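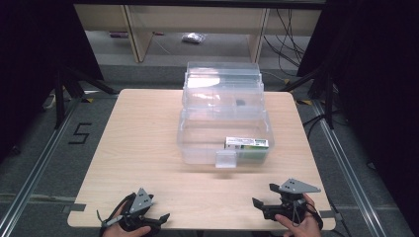
Automação e trabalho nas operações de embalagem
Apontamentos da aula 6 - Unidade curricular de Organização do Trabalho

Estes apontamentos acompanham a aula e não substituem as leituras. O caso que vamos seguir é o da Senlow, uma empresa de preparação de encomendas que começou a introduzir robôs na linha onde se arrumam pequenas caixas de produto dentro de recipientes de plástico. Quem faltou à aula 5 deve ler primeiro as páginas sobre a diferença entre tarefa prescrita e tarefa real, porque vamos usar esta diferença várias vezes.

1. O ponto de partida

Antes do projeto, a linha tinha 70 operadores, divididos por dois turnos. O trabalho parecia simples a quem o via de fora: abrir o recipiente, colocar a caixa, fechar a tampa, passar ao seguinte. A folha de instruções tinha uma página. Quando a equipa de engenharia perguntou aos operadores como faziam, recebeu respostas muito mais compridas do que a folha. Uns viravam a caixa antes de a pousar, outros escolhiam primeiro onde deixar a tampa para não voltar a pegar nela duas vezes.

É isto que a literatura chama conhecimento tácito. Para o nosso curso interessa uma consequência prática: um robô não pode aprender da folha de uma página aquilo que a folha não contém.

2. A recolha de demonstrações

A Senlow escolheu ensinar o robô por demonstração. Uma pessoa executa a tarefa segurando em cada mão uma garra, parecida com a que o robô vai usar, e os movimentos ficam registados. O projeto recebeu o nome interno de Plarnum e as estações de recolha foram montadas pela Cemerura, que também trata os dados.

O posto é uma mesa pequena, de tampo claro, com um recipiente transparente e uma caixa de cartão. O número do posto está marcado no chão. A pessoa trabalha com as duas garras e repete a tarefa com pequenas variações na posição dos objetos. No primeiro mês foram aceites 176 demonstrações por posto; as recusadas não entravam nesta conta, e isto criou um problema que discutimos no ponto 4. 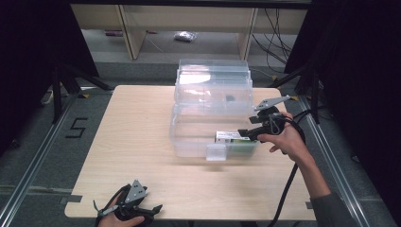

Tempo de leitura: 5 minutos

Notem a posição das mãos no posto 5. A garra direita segura a caixa junto ao recipiente, e a esquerda está aberta, sem nada. Numa observação clássica de tempos e métodos, uma mão sem objeto seria talvez anotada como tempo improdutivo. Numa demonstração para um robô, a espera de uma das mãos também faz parte do que se grava, e por isso a leitura do mesmo gesto muda conforme a finalidade de quem observa. Peço que guardem esta ideia para o trabalho de grupo.

Também o material tem importância. O plástico transparente é difícil para os sistemas de visão, porque deixa ver o que está atrás e produz reflexos. Para uma pessoa com experiência isto quase não existe como dificuldade, e nenhum operador o mencionou nas primeiras entrevistas.

3. O que mudou nas funções

Distinguimos três grupos.

a) Operadores que ficaram na linha. Continuam a embalar, mas recebem com mais frequência os casos que o robô rejeita: caixas amolgadas, tampas que não encaixam. O trabalho ficou mais variado e também mais cansativo, pois os casos fáceis serviam de descanso entre os difíceis.

b) Operadores que passaram a demonstradores. São pessoas da linha, com formação de uma semana. Descrevem o trabalho como mais calmo, mas estranham a lentidão. Com a garra perde-se a sensibilidade dos dedos, e alguns disseram que ao princípio se sentiam outra vez aprendizes.

c) Supervisores. Antes acompanhavam pessoas, agora acompanham também um painel com o estado das máquinas. Nas entrevistas falaram pouco de tecnologia e muito de horários.

4. Pontos de conflito

O primeiro conflito foi o da medição. A meta inicial era de 100 demonstrações aceites por semana e por pessoa, e a pessoa não sabia porque uma demonstração era recusada. Recebia só o total no fim do turno. Depois de reclamações, a Cemerura passou a indicar o motivo da recusa, e o número de recusas baixou.

O segundo é o da categoria profissional. O demonstrador transmite à empresa um saber que levou anos a formar, mas na tabela salarial continuava como operador de embalagem. A Bangera, que tem uma linha semelhante, criou uma categoria própria com um pequeno suplemento. Na Senlow a questão está ainda em negociação.

O terceiro é mais difícil de nomear. Alguns operadores perguntaram se estavam a ensinar o seu substituto. A direção respondeu que não haveria despedimentos ligados ao projeto, mas não disse nada sobre os contratos a termo. Vale a pena ler a ata da reunião com atenção - o que falta nela é tão útil para a análise como o que lá está.

5. Fontes e método

O material do caso inclui 157 páginas de entrevistas transcritas, as duas versões da folha de instruções e a ata já referida. As entrevistas foram feitas no local de trabalho e dentro do horário, o que pode ter limitado algumas respostas. Tenham isto em conta quando citarem.

6. Trabalho de grupo

Grupos de três ou quatro pessoas, entrega em dezembro, máximo de seis páginas.

Escolham um dos três conflitos e descrevam a posição de cada parte com citações das entrevistas. Proponham depois uma alteração concreta na organização do posto de demonstração, por exemplo na duração dos períodos, na rotação com a linha ou na informação que a pessoa recebe. A proposta deve dizer quem ganha e quem perde com ela.

Para a aula 7: ler as entrevistas dos supervisores e trazer uma dúvida escrita.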